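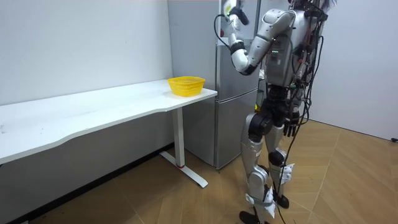

Landlow, 4/19/19

Leave during the credits or stay? (settling a marital dispute)

Posted by plikelon in Movies & Theaters

My wife and I go to the movies maybe twice a month, and for most of our marriage we've had a working arrangement: the screen goes black, the first name comes up, I stand. She stays seated. I then wait by the door holding two coats and a bucket with nothing left in it but the hard ones.

Her position is that the movie isn't over until the lights come up. My position is that I have read enough names of assistant accountants to last me. Last weekend we saw a long one (well over 2 hours, plus 20 minutes of ads for trucks) and I got up as usual, and a man in our row gave me a look as if I'd walked out of a funeral with the flowers. Now my wife says the general public is on her side.

So is there a rule? I don't mean superhero movies, where I accept that I'm being held hostage for an extra scene. I mean regular movies, the kind where two people sell a house and feel bad about it. Is it rude to leave, and if it is, how long do I have to sit there before it stops being rude? Also, is there some way of knowing beforehand if there's anything after the credits? I asked the kid tearing tickets and he said "probably."

Tierney

You're fine. Leave.

I tore tickets and swept up at a two-screen place for 4 years, and from the staff side I can tell you we loved the people who left. We stood at the back with the brooms while one couple sat through the entire music listing, and we were not thinking about their respect for the craft. We had 900 seats to get through on a Saturday between both rooms, and the next show was already lined up in the lobby eating.

What is rude is standing up and then stopping. People get to their feet, turn their backs to the screen, and start looking for a glove with the phone flashlight while the folks behind them are trying to watch the last bit. If you're going, go. Find the glove before the end, you've had two hours.

As for the extra scenes, there are sites that list them by title and most will tell you yes or no without giving away what happens. Look it up in the parking lot. The ticket kid doesn't know. I was the ticket kid and I also said "probably."

undov

Can't agree with the above. The credits are part of the movie. The director picked that song. If you read the last page of a book and throw it across the room before you've finished the sentence, fine, your book, but don't tell me you finished it.

My compromise, for what it's worth: stay for the designed part, the big names that come up one at a time, and go when the small type starts to scroll. That's usually about two minutes. Anybody can sit for two minutes. My father left every movie early to beat the traffic and to this day he believes a certain shark is still alive.

Also sit on the aisle. If you have to climb over six people to make your statement, then yes, it's rude, and the man in your row had a point.

plikelon

Thanks both. I read these out loud at dinner. She says undov won, I say Tierney did, and we have tickets for something in June that runs three hours. I've agreed to the two minutes. She has agreed to hold her own coat.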